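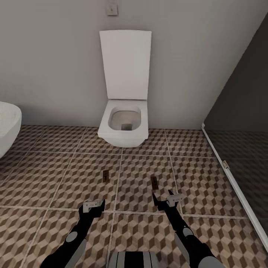

Wolstead Home Forum > Bathrooms > Wall-hung toilet: worth it or am I being sold something?

beddoe_basement
Started June 2021

We're redoing the hall bathroom, which still has the fixtures it was born with. My spouse wants a wall-hung toilet. The quote came in $811 higher than for a regular floor one, and that's with the same tile, same tub, same everything. When I asked the contractor where the money went he said "in the wall," and I've had more comforting answers from mechanics.

So, people who own one: do you still like it? And does it hold a large uncle? I have two of those and they both visit at Thanksgiving.

grout_expectations
Had ours since January. Love it. You can run a mop straight under the bowl and out the other side, and if you've ever cleaned behind a floor toilet with an old toothbrush you know what that's worth. I would have paid the 811 just to retire the toothbrush.

The uncles will be fine. The bowl hangs off a steel frame bolted to the studs and the floor. The drywall isn't holding anything up except the paint.

PlumbBob
I put these in for a living and I have a floor-mounted one at home. Make of that what you will.

They're fine when the frame goes in right. The trouble is that when the frame goes in wrong you find out after the tile is up. I've been called to two houses where the bowl moved when you sat on it, and in both of them the frame was held to the studs with drywall screws. Ask your guy what fasteners he uses. If he has to think about it, get another guy.

beddoe_basement
He thought about it.

PlumbBob
Well.

Meinir Prosser
Can we talk about access? The tank is inside the wall. Everybody asks "how do I fix it when it leaks" and the answer is through the flush plate, which pops off and leaves you a hole the size of a paperback. My husband can get one hand in there. He can't get one hand and a flashlight in there. We changed the fill valve last winter by feel, with a good deal of language.

Still prefer it to the old one, for the record. But buy a brand where you can get the parts. Ours is a Velleck and the valve came in four days. My sister has a Tulari and she's on a waiting list, like it's a kidney.

grout_expectations
I have a Tulari and got a seal kit overnight. Depends on your supply house, I think.

Meinir Prosser
Then please send my sister the name of your supply house.

oldhouse_dale
I'll be the grump. A toilet is a chair with water in it. Chairs go on the floor. I paid $200 for mine, it has outlasted two dogs and a roof, and if it breaks I can see the part that broke. You folks are paying extra to hide the one piece of the bathroom that's guaranteed to need fixing.

grout_expectations
Dale, you said the same thing about dishwashers.

oldhouse_dale
And I stand by it, at the sink, every night.

ninefoothall
Somebody should mention height, so I will. With a wall-hung you pick how high the bowl sits, but you pick it once. My wife is 5'1" and I'm 6'3" and we "compromised," meaning her feet don't touch the ground and I've been told I got my way. Before the frame goes in, have everyone in the house sit on a stack of something and mark the wall. Include the seat in the measurement. We forgot the seat.

beddoe_basement
This is useful, thank you. We're 5'4" and 5'11", so somebody loses either way, and I have a feeling who.

Next question: soft-close lid, yes or no? The quote has it as a separate line.

PlumbBob
Yes. Cheapest peace you'll buy in the whole remodel. Get the kind where the seat unclips for cleaning, and keep the little hinge caps somewhere you'll remember.

oldhouse_dale
Or close it with your hand.

Meinir Prosser
Dale, I raised three boys. The hand is theoretical.

PlumbBob
Beddoe, one more thing before the wall gets closed – take pictures of everything with a tape measure in the shot. Studs, frame, pipes, all of it. Email them to yourself. Whoever opens that wall next will want them, and it might be you.

beddoe_basement
Will do. Update: called a second contractor and asked about fasteners. He talked about lag bolts for ten minutes without stopping for breath, so I think we're hiring him. He's also more expensive. I haven't mentioned that part at home yet.

oldhouse_dale
$200. Sits on the floor. Just saying.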